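Forum Bras & Préhenseurs > Matériel > Comparatifs
Doigts ajourés Astness ou doigts pleins Drasari pour du passage de main en main ?

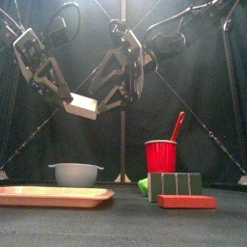

Essai de transfert d'un bras à l'autre, bloc crème tenu par le bras gauche.

vis_sans_fin
Bonsoir à tous. Je compare deux jeux de doigts sur un poste à deux bras, avec une tâche toute bête : le gauche tient le bloc, le droit vient le prendre par le bout. Jusqu'ici les Astness ajourés des deux côtés, ensuite je remonte les Drasari pleins. Premier bilan sur 103 transferts : 90 réussis avec les Astness. Pour les Drasari j'en suis à 54, je complète la série avant de publier quoi que ce soit.
Ma question : qui a déjà comparé les deux sur des objets tenus de travers ? Le bloc arrive penché presque à chaque fois et j'hésite à accuser les doigts ou celui qui a écrit la trajectoire, à savoir moi.

Kobalt72
54 sur combien ? Parce que 54 sur 60 et 54 sur 103, ce n'est pas le même fil de discussion.

vis_sans_fin
54 essais effectués, pas 54 réussites. Je reconnais que la phrase était rédigée par un commercial.

mireille_pid
Les doigts ajourés plient, c'est leur métier. Sur un bloc à faces planes, la flexion laisse l'objet pivoter dès que la prise est décentrée. J'ai eu le même angle disgracieux avec des Fairweather, j'ai perdu un mois de février entier à recalibrer des caméras qui allaient très bien.

Kobalt72
Pas d'accord. Si ça plie, ça pardonne. Avec des doigts pleins, deux millimètres d'erreur à droite et les deux bras se disputent le bloc comme deux héritiers. Je préfère un objet penché à un arrêt d'urgence.

mireille_pid
Tu préfères surtout ne pas régler ton effort de serrage.

Kobalt72
Aussi, oui.

Shadi Boutros
Question idiote : tu déclenches la fermeture du bras droit sur quoi ? La caméra de poignet ou une position apprise ? Vu comme les pointes arrivent près du bout du bloc, une position apprise avec un objet de travers, c'est un pari.

vis_sans_fin
Caméra de poignet pour l'approche, position apprise pour les derniers centimètres. Dit comme ça, je vois le problème.

Shadi Boutros
Voilà. Laisse la caméra finir le travail, puis compare les doigts. Pour l'instant tu compares surtout deux façons de rater ton point de consigne.

tonton_servo
Et le contrôleur ? Avec un Arkedon, la doc promet une synchro parfaite entre bras. J'ai mis 409 lignes de script à obtenir la synchro parfaite en question.

vis_sans_fin
Arkedon, oui. J'en suis à moins de lignes, donc sans doute à moins de synchro.

mireille_pid
Essaie aussi la tasse rouge, tant qu'elle est sur la table. Un bloc, tout le monde sait le passer. Enfin, presque tout le monde.

vis_sans_fin
Noté. D'abord la caméra jusqu'au contact, ensuite les Drasari, ensuite la tasse, sans l'ustensile dedans pour commencer. Je reposte les deux séries complètes, avec les dénominateurs pour Kobalt72.

Kobalt72
Mets aussi l'effort de serrage, sinon Mireille va encore dire que c'est ma faute.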